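Notas para la charla: «La mesa de la merienda»
Encuentro de espacios compartidos de Wiltidport, sala Te Moana
Duración: 14 minutos, más preguntas

Arranque
Saludar, esperar a que entren los rezagados y soltar la pregunta sin presentación previa: ¿dónde merendasteis ayer? Dejar que contesten tres o cuatro. Casi seguro que alguien dice «delante de la pantalla», y de ahí tiro del hilo.

De dónde vengo
Contar rápido lo de Stumitz: 200 metros cuadrados, techos altos, una luz preciosa por las mañanas y ni un sitio decente para comerse una pieza de fruta. Teníamos mesas de sobra (¡de sobra!) pero todas con algo encima. En marzo decidimos despejar una y dejarla así, y me sigue pareciendo lo mejor que hicimos en todo el año.

Lo que costó
Decir la cifra despacio: 408 euros. Incluye platos, paños, un cubo con tapa para las mondas y la pintura de la pared del fondo. Las mesas ya estaban. Si preguntan por Covix, el otro local, allí hay 4000 euros presupuestados, pero es que allí hay que llevar agua y desagüe.

Dónde poner la mesa
Esta parte me encanta, no correr.
Junto a la ventana, pegada del todo. La gente se acerca sola a la luz, no hace falta ni cartel. Si el cristal es traslúcido, mejor todavía: entra claridad y no te sientes en un escaparate.
Mesa blanca. Se ve cada miga, sí, y por eso se limpia.
Platos pequeños. Con un plato grande uno se monta una comida entera y ya no se levanta.

Fruta y color
Hablar de la sandía, que en verano es la reina: en cuña, con corteza para agarrarla, una por plato. Recordar el truco de cortarla en la cocina y traerla servida, que el jugo llega a todas partes. (Aquí suele haber risas, aprovechar para beber agua.)

Pasar a la diapositiva y callarme unos segundos.
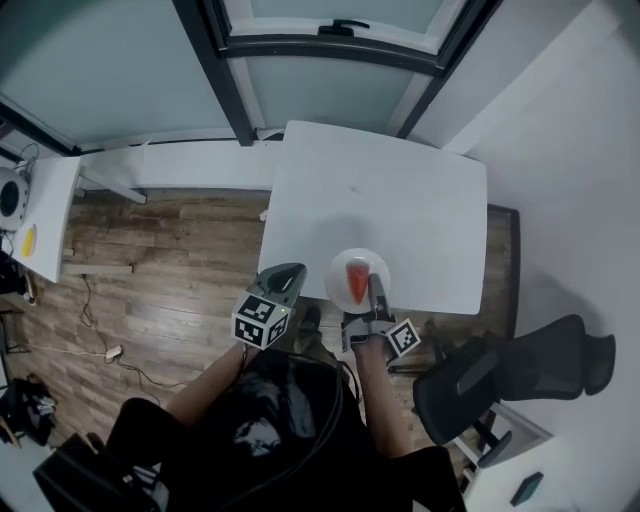 Mesa blanca contra la ventana, plato pequeño y un toque de rojo anaranjado.

Comentar lo muchísimo que luce un solo color sobre blanco. Con un plato basta, de verdad, no hay que montar un bodegón.
Enlazar con el suelo: los cables entre las mesas son nuestra asignatura pendiente. Presupuesto para canaletas, pedido; preguntar a la sala qué usan ellos.

Preguntas
Si nadie se anima, empezar yo por las hormigas. Apuntar ideas de otros locales en la libreta verde y pasar la hoja para quien quiera la lista de la compra.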